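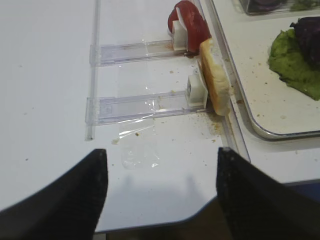
Crumbs and smudges on the white table.

Home Notebook Recipes Flour log Contact

Thursday, December 5, 2019

Rye crispbread, second round with the Fehr flour. Good day! I'm writing this down before I forget the order of things, and Emese wants a copy for her folder anyway.

Dough was mixed last night and left on the shelf by the window. By this morning it had domed nicely and smelled like apples, a lot more than the last batch ever did. Still sticky as tar. Coarse rye, water, salt, a spoonful of the old starter and plenty of caraway. I left out the honey on purpose. Costel is sure the honey is what gives us the dark edges and I wanted to see for myself.

Rolling: went much better with the dough cold. I put half of it back in the fridge while I worked on the other half, and the cold half let me go thin enough to see the grain of the board through it. The warm half tore twice near the middle. Dusting with rye works, dusting with wheat leaves a pale film that tastes like paste after baking. The knobbed pin is lovely but it has to be brushed out after every sheet or the holes fill up and you get blisters.

Oven at 525, stone on the lowest rack, heated for a good long while. First sheet in for 2 minutes and it puffed like a pillow. Pulled it, pricked the next one harder, and that one lay flat and browned right to the center. So pricking matters more than I gave it credit for. No dark edges on any of them, so a point to Costel, although I'd like to run the honey dough once more at this heat before I hand it to him.

Drying is where I got really excited. We've been stacking sheets straight from the oven and wondering why the middle of the stack goes leathery. Today I stood them on edge in the dish rack with the oven off and the door propped open with a wooden spoon, and after nearly 30 minutes they snapped clean. What a sound! Uthai came in from the hall to ask what I was breaking.

Tasting, nine of us if you count Sunee, who only had the corner pieces. Notes as people gave them:

– caraway too strong for two people, just right for everyone else
– salt is low, go up a little
– better with butter than with cheese (I disagree, the hard cheese was wonderful)
– one sheet had a bitter spot, probably scorched flour on the stone

Brush the stone between sheets next time.

The Tronden rye is finally here, a finer grind and a bit gray. I made a small test ball with it and it drinks far more water than the Fehr. Left it in the blue bowl with a plate on top. Please don't throw it out, it is meant to look like that.

Also tried a few strips with the Zaven malt mixed in. Sweet, very dark, nearly a cookie. They don't belong in this series but I ate most of them, so there's something there. Maybe a thicker version with seeds for the open day in March.

To do: order caraway, find the other knobbed pin, ask Yaowalak what humidity she keeps in her cabinet, honey dough at full heat. Weigh the sheets before and after drying. I forgot again.

Share 9 shares 2 comments

Comments

Yaowalak Chantharasri
I don't measure it, I just keep a tin of dry rice in there and swap it when the crackers start to bend. Standing them on edge is a great idea, stealing that.

Costel Nikolovski
One point to me, noted. Try the honey brushed on after baking, while the sheet is still hot. And I want the malt recipe.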